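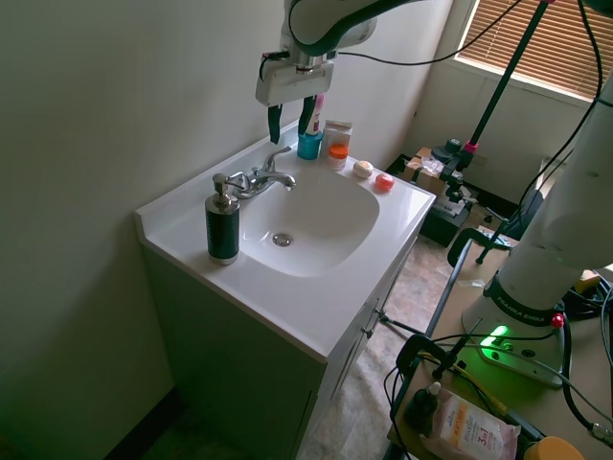
*Poste lavabo, bras au-dessus du gobelet et du tube. Voyant vert au pied du bras.*

**Samedi 30 avril - cahier d'atelier, poste salle de bain**

Défaut du jour : arrêt sur dépassement d'effort pendant la descente vers le gobelet. Quatre arrêts sur 20 essais, toujours dans les derniers centimètres, jamais au-dessus de la vasque.

Première hypothèse, la charge déclarée. Les doigts ont été remplacés en début de semaine par le jeu Brilteck et la masse de l'outil n'avait pas été reprise dans la configuration. Valeur corrigée, redémarrage, cinq descentes à vide loin du meuble : rien à signaler. Retour au-dessus du gobelet, nouvel arrêt à la deuxième descente. Ce n'est donc pas la seule cause.

Deuxième hypothèse, la hauteur du plan. Le fichier Stasura donne le plateau 4 mm plus bas que ce que je mesure au réglet depuis la table du chariot. À cette hauteur les doigts viennent pousser sur le bord du gobelet avant que la consigne de fermeture parte. Le bras force, le seuil tombe, arrêt. Sur deux des quatre arrêts le journal montre bien une montée d'effort verticale juste avant la coupure. Sur les deux autres la courbe est moins nette, il y a aussi une composante latérale que je n'explique pas.

À vérifier côté chariot : les deux pinces noires du bord avant. J'en ai trouvé une qui prenait encore un quart de tour. Si le plateau du chariot bouge un peu à chaque arrêt brusque, le recalage fait le matin ne vaut plus rien l'après-midi. Resserrées toutes les deux, trait de crayon au ras des mâchoires pour voir si ça glisse.

Côté sécurité, un point à reprendre avant lundi. Au troisième arrêt j'ai mis la main sur le gobelet pour le redresser alors que le bras était encore en attente de reprise. Il n'a pas bougé, mais la procédure Plukness dit d'appuyer sur l'arrêt d'urgence avant d'entrer dans la zone, et je ne l'ai pas fait. À partir de maintenant : arrêt d'urgence, main, recul, puis réarmement. Ceux qui prennent le poste font pareil, même pour un tube tombé.

Les câbles sur le chariot sont à reprendre aussi. Le noir qui part du bras fait une boucle vers la droite - à contrôler en rotation complète du poignet, il pourrait tirer et donner la composante latérale. Pas testé aujourd'hui.

Reste à faire :

- refaire la mesure de hauteur aux quatre coins du plan et corriger le fichier
- rejouer 20 descentes sans toucher au seuil d'effort
- guider le câble, comparer les courbes
- envoyer les journaux à Lennox si l'effort latéral persiste

Seuil laissé à sa valeur d'origine. Ne pas le monter pour faire passer les essais.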